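**Oiling a bare wood board: mineral oil or Rirnero wax?**

**hultthorpe_kitchen** · 24 September 2025

Picked up a pale board with grooves on one side. No finish on it that I know of. The shop sells Rirnero board wax in a 300 ml tin, and I already have plain mineral oil under the sink. Is the wax worth buying, or do I just oil it and move on?
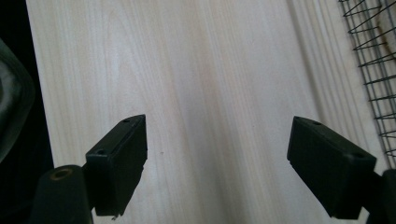

Nanna Zoëga says oil first, wax later if you feel like it. Wax alone sits on top and you'll be redoing it by November.

**longhandle**

Disagree. I've used wax only on mine for 9 years. Oil on light wood turns it yellow and I don't like the look.

**Nanna Zoëga**

Mineral oil darkens it a little. It's cooking oil that goes yellow and sticky. Two coats, a night between them, wipe off the extra.

**wonar_st**

Wax is a pain with grooves. It packs in there and goes gray. I'd oil those and only wax the flat part.

**longhandle**

Old toothbrush. Takes a minute.

**hultthorpe_kitchen**

OK, going with oil. What are you all washing with? I've been using the green side of a regular sponge and I think it's roughing up my other board.
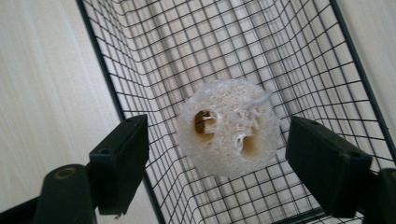 Washing is half the question for me, as the last board went fuzzy within a year. I'd like to quit the green pads. Loofah is what I'm looking at instead, a round slice with a couple of big holes in the fibers like this one. My worry is crumbs getting stuck in the holes. Does it rinse out?

**wonar_st**

Rinses fine if you do it right away. Stand it on edge to dry.

**Nanna Zoëga**

Loofah is OK, go with the grain. The fuzz on the old board will sand off, 220 grit and then oil.

**longhandle**

I'd still use a brush.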